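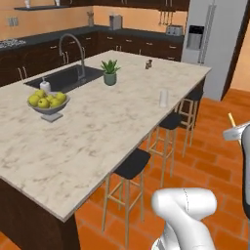
The winter Nokuthula Molefe joined the Zuvside volleyball club, I was the oldest setter they had, and I had been promising my knees since December that it would be my last season. She came up from Steyn on the early bus with one bag and a pair of shoes so worn that Coach Oosthuizen picked one up, looked at the sole, and set it back down very gently, the way you'd handle a hurt bird.

"What do you play?" he asked her.

"Whatever's open," she said.

What was open was libero, so that's what she became, and for the first few weeks she was terrible at it. She dove too early, or she dove too late, or she dove beautifully and the ball went straight up into the rafters and stayed there. Sibusiso Oosthuizen never raised his voice in all the years I knew him, but he did have a way of taking off his glasses and cleaning them, and that month they must have been the cleanest glasses in the league.

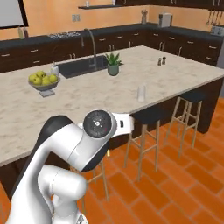 I started staying late with her, mostly to put off the cold walk home. I'd stand on a chair and hit balls at her, 80 a night, and she would call out where each one was going before my hand came down. At first she was wrong, and then she was wrong less, and one evening I tried to fool her with a little tip over the block -- my best trick, the one that had won us the cup against Jurska when I was 25 -- and she was already underneath it, grinning up at me.

"Your shoulder drops," she said. "It's always dropped."

Well, I had to sit down on the chair after that. All those years, and not one person had told me about my shoulder!

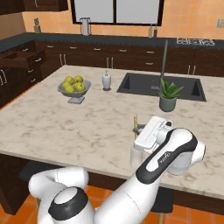

We played Pledik in the last match of the season, in their drafty old hall with the floor that slopes toward the door. The fifth set went long. I remember the score was level when their big hitter went up, and I remember thinking, quite calmly, that it was over. Then I heard Nokuthula behind me shout, "Line!" -- and the ball came off her arms so softly that it seemed to wait for me.

I set it high to the outside and kept my shoulder up.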